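Print this page | E-mail this page
Tue 30 July | By Nana Agyeman
6 comments | 40 shares

Small Parts, Week 4: Keeping Track of the Little Stuff

Okay, last time I promised we'd get to storage, and then I talked about thread pitch for the whole hour. Sorry! So this week it's bins, labels and reorder points - and I really do love this topic, so stop me if I run over.

My first job was in the stockroom at Carkora. In June we did a full count, and the card for one size of washer said 3,978. We had 1,982. Most of the missing ones had been used perfectly properly, but people grabbed a handful and never wrote it down (me included, I'm afraid).

What fixed it was the two-bin system. You work from the front bin, and when it's empty you pull the back one forward and send the card off to purchasing. You don't have to count a thing day to day.

For Thursday, please read the Erkano handout and work out a reorder point for the Lemaire case. Use the lead time on page 6, and show me your steps, even the messy ones.

Sort by type first, then by size. I've seen it done the other way and you end up with nuts in nine different drawers.
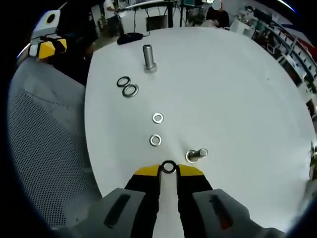 Labels go on the bin and the shelf, both. Bins wander!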